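Temangate Quilt Along Opens for Sign-Ups, and I Could Not Be Happier

For release in March

Well, friends, I get to send out a proper press release, and I've been grinning all morning! I'm Iona Dalgleish, I design quilt patterns under the name Nondavari, and my new scrap quilt, Temangate, is opening up as a free quilt along. Sign-ups start this month, and you can join whether you've been piecing for decades or you just brought home your first rotary cutter.

Temangate began with my bin of half-square triangles. You know the bin. Mine was full of bonus triangles trimmed off other projects, and every time I finished a quilt the bin got fuller (how does that happen?). I started slapping them up on the design wall next to some low-volume strings, and by suppertime I had a layout I liked so much I left it up for weeks. My family ate in the kitchen.

The finished top has 3,558 pieces if you make the bed size. Please don't let that scare you off! A lot of those pieces are little bitty triangles you may already own, and the rest are strings, which go together fast once you've got a stack of foundations ready. There's a lap size too, and a wall hanging for people with sense.

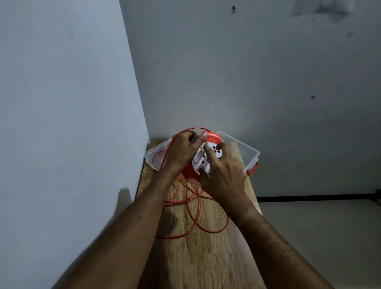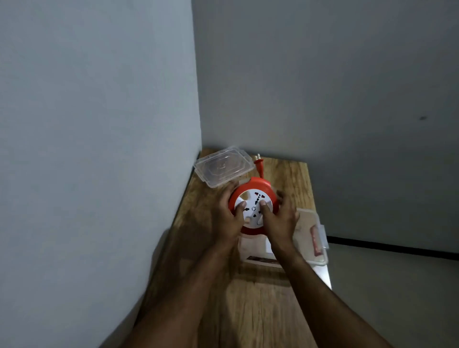
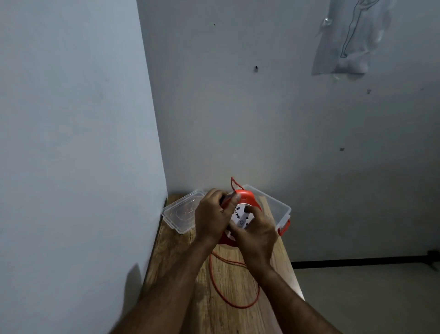 The quilt along runs in 3 parts. Part one is all triangles, so dig out your leftovers and trim, trim, trim. I like to do mine in front of an old movie with a rotating mat and a bowl for the slivers. Part two is string blocks, with a muslin foundation or old phone book paper, whichever you have. I use muslin because I hate tearing paper, but I'll show both. Part three is setting it all together and adding the border, and that border is my favorite thing I've drafted in years. It's a sawtooth that turns the corner without any fudging, and I'll be very smug about it when we get there.

Now for color. Mine is every blue I own with cheddar in the sawtooth, and I already have a second one cut in browns and pinks. Enalau, the shop where I teach my scrap classes, is making theirs in nothing but plaids and shirtings. I was doubtful about the plaids, I'll admit it, and then I saw the first few blocks laid out on the cutting table and went home and pulled all of my shirts apart.

Enalau will also be stitching up a sample to hang over the register, and they're putting together string packs for anybody whose scrap bin is running low (I have never met this person, but I'm told they exist). The packs come in lights, darks, and a mix. You don't need one to join in.

Aebischer is supplying the piecing thread for our prize baskets. I asked for gray, because I piece everything in gray, and they said yes and added cream and a really pretty dusty green. There will be a basket drawn at the end of each part. All you have to do is send in a picture of your blocks, and they do not have to be perfect blocks. Chopped-off points are welcome. I've got plenty of my own.

The last time I ran one of these, 1,000 of you signed up and I about fell off my sewing chair. I answered every email myself, some of them at two in the morning, and I loved it. This time I've made a question page so you won't have to wait on me, but write anyway if you want to. I like hearing what you're working on.

To sign up, visit the Nondavari website and click on the Temangate page. The pattern is free for as long as the quilt along is running, and each part will stay up until we've all had a fair chance to print it. After that it goes into the pattern shop with the others.

Quilt guilds and shops that would like to sew along as a group can get in touch with me through the same page. I'm happy to send a fabric chart ahead of time, and a coloring sheet too, if I can find where I saved it.

Media contact: Iona Dalgleish, Nondavari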